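Teaching the Arm: Questions We Keep Getting
Forkska bench, for new and returning demonstrators

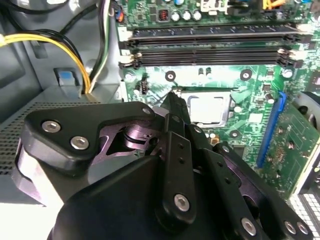
Do I need to know anything about robots?
No. You need to know how to take a desktop computer apart without swearing at it, or at least without swearing near the microphone on the intake desk. You move the arm, the arm remembers what you did, and later a policy is trained on a great many of those memories, including the one where you sneezed.

By hand or by remote?
Both. Memory sticks are taught by hand: you hold the arm by the wrist and walk it through the job. Anything around the processor socket is done by remote from the desk, using the small leader arm. Margus Ramanauskas prefers the leader arm for everything and will tell you so.

How many demonstrations do you need?
For the processor job, 400 good ones. We have 247. Across all tasks we've recorded 3018, a figure that looks excellent in a grant report and includes everything we did before Iresha Biswas fixed the clock on the leader arm.

What counts as a good one?
Start from the home position, do the task, go back to the home position. Move at the speed of someone carrying a full cup of tea. Pauses are fine if you're lining something up. Pauses to check your phone are also recorded, and the arm will learn them with great devotion.

I made a mistake halfway through. Should I start over?
If you fixed it, keep going and tag the run "recovered". We like those. If you bent a pin, press the red pedal, tag it "failed" and tell Ülle Petrauskas, who keeps the drawer of donor boards and would like to hear it from you first.

Why does the finger feel sluggish over remote?
The force limit is set low near the socket. Pushing the leader arm harder won't change that, though everybody tries it.

Can I use my own computer?
Please don't. Someone asked us to upgrade his while we were at it. We declined.

How long is a session?
57 minutes, including calibration. It used to be an hour, but the logger fills up and stops without mentioning it.

Who do I ask about bookings?
Rasmus Lūse, before 4 p.m. After that you'll get the answering machine, which we also set up ourselves, so keep your message short.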